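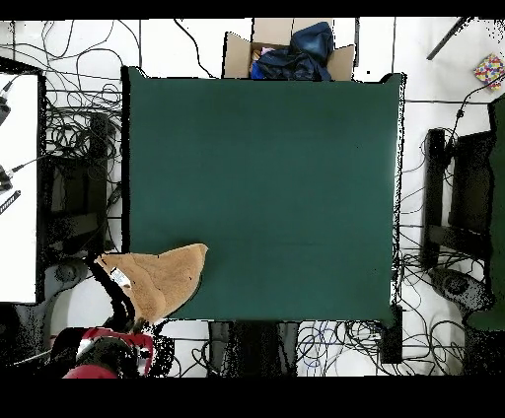 **Jurkbridge Allotment Association - minutes of the June meeting**

Held in the upstairs room at the Hedlund Library, 7:00 p.m.

Chair: Rocío Bravo
Apologies: two, received by email

**1. Minutes of the last meeting**

Approved with one change. Under item 4, "north gate" should read "east gate."

**2. Matters arising**

The east gate hinge has been replaced. The padlock is the same one as before and the code has not changed. Members who were sent the code by text should delete the message once they have written it down somewhere safe.

The letter to the owner of the lot on Rikberg Road about the overhanging willow has been sent. No reply yet. Rocío will write again before the next meeting and copy in the city.

**3. Water**

The meter reading was passed around. The association was billed $302 for the spring quarter, up on last year. Most of the discussion was about whether this was the dry April or a leak in the line behind the compost bays. The ground there has been soft for a while, even in weeks without rain.

Agreed to shut off the main overnight and read the meter before and after. If it has moved, we get a quote from Hemik Plumbing for finding and fixing the leak. If it has not, the matter is closed until the next bill.

Sprinklers left running with no one on the plot came up again. The rule stands: hand watering or drip lines only, and hoses go back on the hooks. A member asked if timers count as drip lines. They do if they are on a drip line.

**4. Plots and waiting list**

All 36 plots are let. Plots 11 and 27 have not been worked this season. First notices have gone to both holders, who have until the end of the month to answer. Plot 11's holder is understood to have been ill, and the meeting was happy for a neighbor to keep the weeds down there if the holder agrees.

A proposal to split any vacated full plot into halves was discussed at some length. In favor: the waiting list moves faster, and new people often find a full plot too much. Against: extra paths, and arguments over who gets the side with the shed. Vote put off until the next meeting so that absent members can have a say.

**5. Compost bays**

Bay 2 is full and should be left alone to rot down. Please use bay 3. No cooked food, no bindweed, no plastic pots. Woody stuff goes on the brush pile - the chipper is booked for the fall.

**6. Plant swap**

The spring swap took in enough to buy a new wheelbarrow tire and two bags of path gravel. Leftover tomato starts went to the school. It was suggested that next year's swap open half an hour later, as people were still setting up when the first visitors came in.

**7. Any other business**

- The shed key was missing from its hook for several days and is now back. Sign the sheet when you take it.
- Dogs are welcome on a leash, on the paths only.
- Request for a second bench near the top plots. Rocío to ask for prices.

Meeting closed at 8:25 p.m. Next meeting in the same room, date to be sent out with the water results.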